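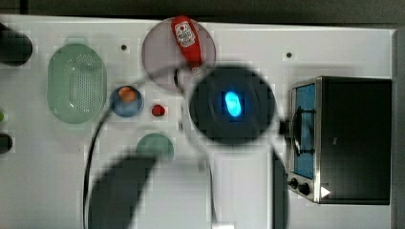

The Tralden worktop came flat in one carton and took 40 minutes to fit. It is sold as a white surface for small kitchens and play corners. Ours has two small holes through the top, one behind the toaster oven and one well over to the left. Randard, who supply it, list a rated load of 50 kg. The edges were square and the fixings lined up first time.

Cleaning is average. Tea wiped off with a damp cloth, but beetroot left overnight needed a mild cream cleaner.
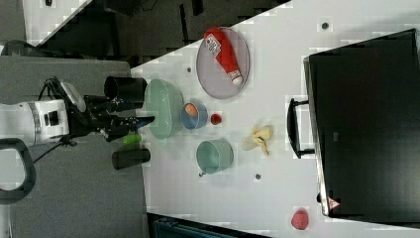 Turmeric was worse and left a faint yellow mark. Gloss dropped slightly after 127 wipes. Good value, four out of five.

Jytte Kirkegaard, Mar 22, 2022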